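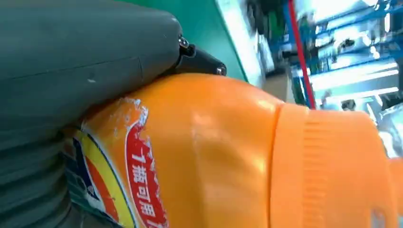

Mägi_Sandgate
Member, 223 posts

Getting old labels off plastic bottles without wrecking them

I want to reuse some orange plastic bottles for plant feed and need the printed labels off first. I tried picking at one with a thumbnail. The top layer came away along the upper edge and left ragged white backing stuck to the bottle. Hot water from the tap made little difference. Is there a way that won't dull the plastic? I have 9 to do, and I'd like to write on them afterwards with a marker.

Nostitov
Regular, 1335 posts

Once the printed layer has come off, the backing will soak up whatever you put on it. Rub in cooking oil, leave it for an hour, then scrape with an old bank card. Wash with washing-up liquid and dry well or the marker won't take. Don't use nail varnish remover, as it can cloud some plastics. 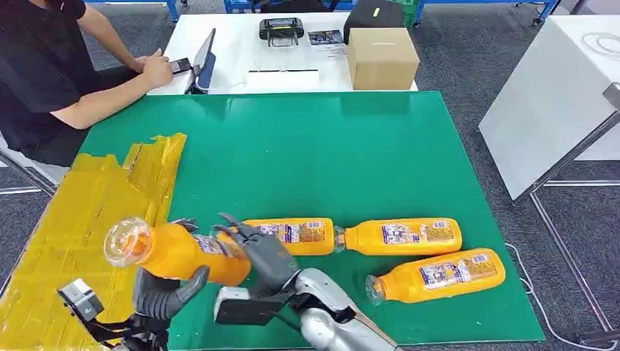
Labels come away more evenly if you warm them first with a hairdryer on low and keep it moving. Start at a corner and pull slowly, almost flat against the bottle. I'd put a mat down before you begin. With bottles lying on their sides on a green one like that, you can turn each label to face up and the bits of backing are easy to spot afterwards. If any are still full, keep the caps tight, and do one at a time so the glue doesn't cool before you reach it. Any stickiness left over comes off with oil as above.

Purkatthorpe
Member, 874 posts

I just put a new label over the old one. Looks fine from a distance.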